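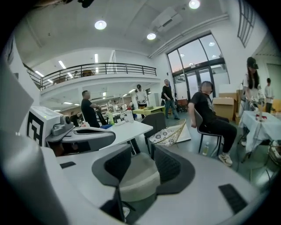 Hand-held gripper in the main workspace, with the marker module at left.

Floor Rules for Hand-Held Grippers: Questions and Answers

Who do these rules apply to?
Anyone who picks up a gripper at Padano, including visitors and people on a one-day pass. They took effect February 21, 2020.

Do I need training first?
Yes. The session takes 20 minutes. Jozefína Sokol runs it and signs your card at the end.

Can I record while other people are in the room?
Yes, if they have agreed to it. Ask before you start, and ask again if someone new comes in. Faces are blurred before any recording leaves the building.

Where can I put bags and bottles?
On the shelves. Walkways between tables stay clear while a gripper is in use. If you find something on the floor, stop and move it.

Can I touch the square marker?
No. Don't wipe it, peel it or put tape over it. A scratched marker goes to Hazem Ouazzani for replacement.

How long can I work without a break?
Up to 42 minutes, then put the gripper down for at least ten. Switch hands if your wrist gets sore.

What should I check before I start?
Both finger pads, the strap or cable, and the lens. If a pad is loose, tag the gripper and take another one.

Can I walk with it?
At a normal pace, yes. Don't use it on the stairs.

Are Braltura grippers covered?
Yes, same rules. The Pivell cart has its own sheet.

Who do I call if something breaks or someone gets hurt?
Extension 333, day or night. Leave the gripper where it is.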